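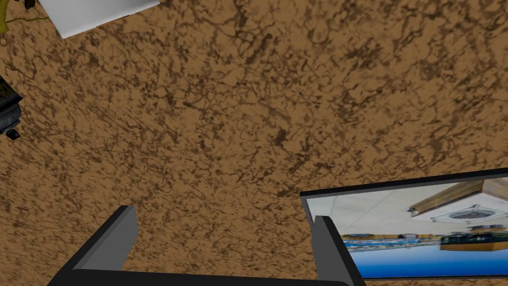 Simulated Robot Clears Two of Seven Chores in Ollport Trial

5 Apr 2021

OLLPORT - A robot arm that was asked to do a set of household and shop-floor chores in a computer simulation has met the mark on two of them, according to results released by Fultent, the software company that ran the trial.

The program, called Sokol, covered seven chores. Four were taken from the stockroom and sales floor of Lirkham, a hardware and secondhand goods store on the east side of town. The other three were ordinary home jobs: clearing a table, putting small things in a drawer, and setting fallen items upright on a shelf.

Sokol made 2465 attempts in all. Every one of them took place inside the simulator. No physical arm has been set up at the store, and Fultent said none will be before July at the earliest.

The two chores that met the mark were clearing a table into a bin and moving boxed goods from a cart to a bare shelf. To pass, the arm had to finish a chore nine times in ten without dropping anything, knocking over a neighbor item or stopping to wait for help. The two home jobs that did not pass came close on some objects and far off on others. Of the store jobs, the worst result was for pulling a single item out of a mixed returns tray.

Returns are the reason Lirkham agreed to take part. The store sells paint, fasteners and garden supplies at the front and has a counter in the back for used clocks, watches, tools and kitchen goods. Things come back in whatever bag or box the customer had at hand, and an employee sorts them on a bench before they go to the right shelf. On a busy day one person does nothing else from lunch until closing.

Fultent built its object list with that bench in mind. The list has 17 kinds of item, among them spray cans, pocket watches, screens, paper goods and mixing bowls. The simulator sets them out in different groupings, on different surfaces and under different light, so that the arm does not simply learn one arrangement by heart. Many of the test spaces are plain to the point of looking odd. A tabletop may have a busy brown pattern like polished stone, and a display on it may show a view of a tiled ceiling.

Engineers on the project said busy patterns were chosen on purpose. A dark object on a plain white counter is easy for the software to find. A dark object on a mottled surface is much harder, and store benches are rarely clean and white. 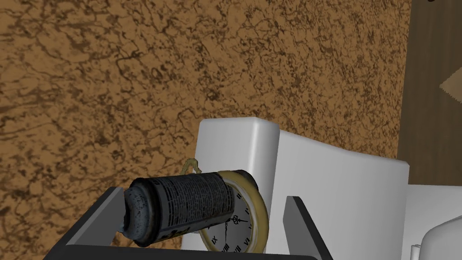

Crowding was the most common source of trouble. When an item stood alone with a hand's width of space on every side, Sokol usually got its two fingers around it. When a second item stood close behind the first, the arm often closed on both, or pushed the rear one away while reaching for the front one. A spray can with a pocket watch right behind it is a typical case. The can is large and has a simple shape. The watch is thin, has a loop at the top, and can be partly hidden from the arm's point of view.

The scoring treats a grasp that catches two things as a miss, even if both end up in the right place. Lirkham asked for that rule. Staff at the used goods counter said a watch pressed against a metal can is likely to get scratched, and they would sooner have the machine leave it alone.

Labels were a separate problem. The returns chore calls for the arm to turn each item until its label can be read, then place it by department. Sokol could turn most cylinders. Reading them was another matter. Worn print and small print on dark packaging gave the reading software little to work with, and it sent a good share of cans to the unknown bin. That does count as a safe outcome under the rules, but a person still has to go through the unknown bin afterward.

Speed was not scored in this round. Fultent did publish a comparison for the table-clearing chore, in which the simulated arm was slower than a store employee doing the same job by a wide margin. The company said the arm spends much of its time moving back to get a fresh look before each reach. Shortening that pause caused more dropped items, so it was left long.

Lirkham's management said it was pleased with the boxed goods result and less so with the rest. Boxes on a cart are the easiest part of the day, they said, and the store has no trouble getting that work done now. The sorting bench is where they want the help. Management also said it has no plans to cut hours at the returns counter and has told employees so in writing.

Employees who watched a showing of the trial runs in the break room had mixed views. Several asked how the arm would deal with a bag that had leaked, or a box of loose screws with the lid off. Neither case is in the current object list. Liquids and loose small parts are hard to simulate well, and Fultent said it had put both off to a later round.

There was also a question about what happens when the arm loses track of where it is. In a number of attempts the gripper came down next to a wall or into a corner, with its fingers open and nothing between them, and had to be reset.

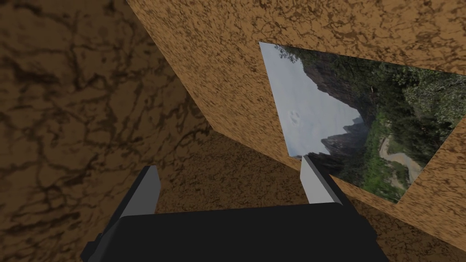
Pictures and screens made this worse. A photograph of trees and a cliff, mounted flat on a slanted surface, has depth in it as far as the software can tell. In early runs Sokol would sometimes slow down in front of such a panel as though there were open space past it. An update partway through the trial reduced the problem, and the company said it now adds pictures to many of its test spaces to keep checking for it. Lirkham has posters and a video display near the returns counter, so the matter is a practical one for the store.

Fultent was careful about what the numbers show. A pass in simulation says the software can plan the motion and choose a sensible place to grip. It does not say that real fingers will hold a real can with dust or oil on it. Friction, weight and the give of soft packaging are all estimated in the simulator, and the company expects the passing rate to drop when the same chores are tried on hardware. How far it will drop is the main thing the next stage is meant to find out.

That stage would put one arm behind a rail at the Lirkham stockroom, working outside opening hours, with an employee present. It would start with the two chores that passed. The shelf-straightening chore may be added if a new version of the software does well enough on it in the meantime. The returns tray will stay in simulation for now.

The store has set a few conditions of its own. The arm is to be kept away from the used watch case and the glassware. Any item it drops is to be logged and paid for by Fultent at shelf price. Either side can end the arrangement with a month's notice.

For home use, the outlook is further off. The drawer chore failed mostly at the drawer itself. Sokol could pick up many of the small items, but it often let go before they were past the front edge, or pushed the drawer shut while opening its fingers. Fultent said it has no household product in the works and included the home chores because they use many of the same motions as the store jobs.

The full table of results, broken down by chore and by kind of object, can be read at the Fultent office in Ollport during business hours. Lirkham has a printed copy at its front desk.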